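Kirnel Eau de Parfum 46 by Griduditz
Item no. 3226
Natural spray, refillable

Fragrance family
Woody aromatic, dry.

Composition
Top: bergamot, pink pepper, clary sage
Heart: orris, lavender absolute, violet leaf
Base: vetiver, cedarwood, white musk

History
Kirnel was first sold as a cologne, in a splash bottle without an atomizer. The present eau de parfum keeps the sage and vetiver of the cologne and replaces its neroli with orris. The formula was revised by Saskia Ormsby, who raised the share of vetiver and took out the oakmoss. Bottles filled before the revision carry a gray collar. Bottles filled after it carry a black one. Both versions use the same pump and the same refill thread.

Wear
The top notes fade within the first half hour. The orris is strongest in the second hour and then gives way to cedar and musk. On skin, expect about 8 hours before the scent can no longer be picked up at arm's length. It lasts longer on wool and cotton. The juice has a slight yellow tint and can mark silk and pale synthetics, so spray from a hand's length away or apply to skin only.

Bottle and refill
Clear glass, flat shoulders, screw neck. The cap is a push fit and has no magnet. To refill, unscrew the collar counterclockwise, lift out the pump with its tube, and seat the nozzle of the refill can squarely on the neck. Press down until the flow stops. Do not fill past the shoulder line. The 200 ml refill can is sold separately and fits the McAlister travel atomizer with the narrow adapter. It does not fit the older Cekora atomizer, which has a wider neck.

Storage
Keep upright, capped, out of direct sunlight. Avoid bathroom shelves. An opened bottle should be used within three years. A darker color in an older bottle does not by itself mean the scent has turned. A sour or metallic opening does.

Ingredients of note
Alcohol denat., water, fragrance, linalool, limonene, coumarin, citronellol, geraniol. Not suitable for use on broken or freshly shaved skin. Flammable until dry.

Shipping
Ground service only, as with all alcohol-based items. Refill cans ship in a separate carton and may arrive on a different day. Unopened bottles can be returned with the film intact. Samples cannot be returned.

Availability
Bottle: in stock. Refill can: next delivery Fri 30 August. Sample vial: in stock, limit two per order.

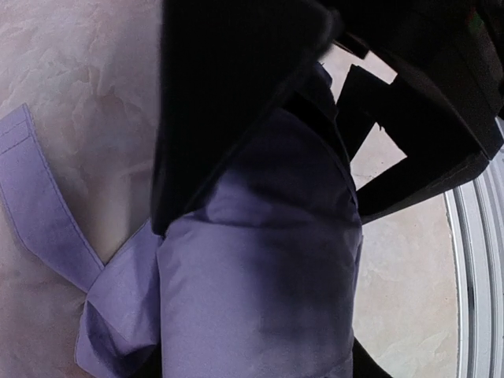 Ruby-Lee Kereama: I have both the gray collar and the black collar and the new one is noticeably drier after the first hour. I miss the oakmoss a little. On me it lasts closer to six hours than what is listed, though on a wool scarf I could still smell it the next morning. Does the refill can contain the revised formula only?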